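The Box on the Bed
Why the smallest things in the house take the longest to put away 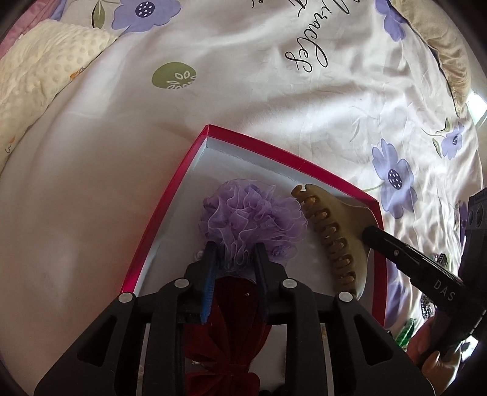 A lavender bath pouf and an amber claw clip, sharing a box on the bed.

Everyone has a box. It may be a drawer, or the zip bag that came free with a sunscreen, but it holds the same things: hair clips, elastics, a bath pouf bought in a fit of self-improvement and one object with no known purpose that survives every clear-out.

Mine came to light in March, when I moved from an apartment with a bathroom cabinet to one with a bathroom shelf. The shelf is a Tustik. The catalog calls it generous. It holds a toothbrush mug and, if the mug is willing to move over, a second mug.

I called Nabila Tazi, who sorts other people's bedrooms for a living and has done more than 700 of them. Her first instruction was to put everything on the bed.

"Not the floor," she said. "You'll walk around the floor for weeks. You have to sleep in the bed."

This is blackmail, and it works. By 10 in the morning I had a flowered duvet covered in combs. By noon I was holding a barrette from a cousin's wedding and wondering whether the marriage had been happier than the barrette.

Tazi's system is brutal on duplicates and soft on bulk. A claw clip big enough to hold all your hair earns its space, she says, because you'll reach for it every day and it's hard to lose. Bobby pins are another matter. She once emptied a nightstand in Bondley that had 2000 of them in it, and the owner asked for some back.

Poufs are where people get sentimental. Mesh netting weighs nothing and takes up the room of a grapefruit, and any attempt to squash it flat ends with the lid on the other side of the room. Riet Verbruggen, a buyer at the housewares chain Postma, has watched customers test storage boxes for years and says they all make the same mistake.

"They bring the tape measure," she told me. "They should bring the pouf."

Her own choice is an open box, no lid and no dividers. Postma stocks a divided one by Buvero with 3 compartments, and she is loyal enough to say it sells well. She keeps batteries in hers.

I went with the open box. The big clips lie on the diagonal, anything pleated or ruffled goes in last, and the pouf sits wherever it likes. The barrette has moved to the toothbrush mug until I decide.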